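Visit report: Rengifo open day, Rillham

Rengifo opened its Rillham test hall to visitors on a Thursday in March. The company builds handling cells for food packing and small retail counters. I went for the counter cell, which is sold under the name Lamelau and had not been shown outside the Lilville office before.

The tour started at 10 a.m. with a short talk in the entrance hall. The figures given were 591 completed picks out of 558 planned for the previous test week, the surplus being repeats that the operators had asked for. No failure rate was quoted. When asked, the engineer said it was still being broken down by product type.

The demonstration used wrapped food on a gray tabletop. Wrapped goods are a fair test. The film moves independently of what is inside it, it reflects the overhead light, and the contents crush easily. Rengifo mounts a small camera at the gripper so that the grip area stays in view after the arm has closed in on the item.
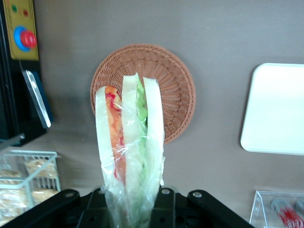
Wrapped sandwich held upright in the two-finger gripper. Emergency stop on the yellow panel, upper left.

The fingers are black and bolted to a central plate with round holes. With the sandwich in the grip, the film bunches at the lower part, where the squeeze is applied. The bread layers and the lettuce can still be told apart through the plastic. I would have liked a force reading next to the live view, but none was displayed.

Baked goods in clear wrap were set out in a wire-sided basket on the same table. Stacked items like these are harder to separate than a single sandwich, and the engineer said the basket routine is still run at 50 percent speed. The sandwich routine runs at 100.

Questions from the group were mostly on cleaning and changeover. The fingers come off with a hex key. Washdown rating has not been settled. Rengifo expects to place a first cell with a customer in Lilville but gave no delivery date. The parking lot fills early, and the side entrance is closer to the hall.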